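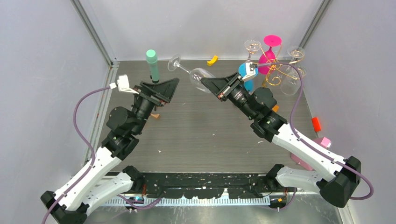

Glassware Rental FAQ – Rerkimley Party Hire

How far ahead should I book?
Two weeks is enough for most dates. For October weddings, call sooner.

Is there a minimum order?
Yes, 250 pieces for delivery. Smaller orders can be picked up at our Garivar store.

Do I have to wash the glasses?
No. Empty them and put them back in the crates upside down.

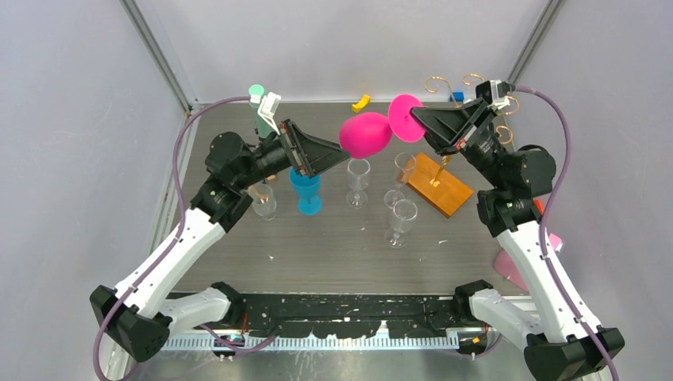

What if something breaks?
You pay the replacement price on your quote – chips count as breakage. Questions about a bill go to Kalliopi Ververidis at the Garivar store.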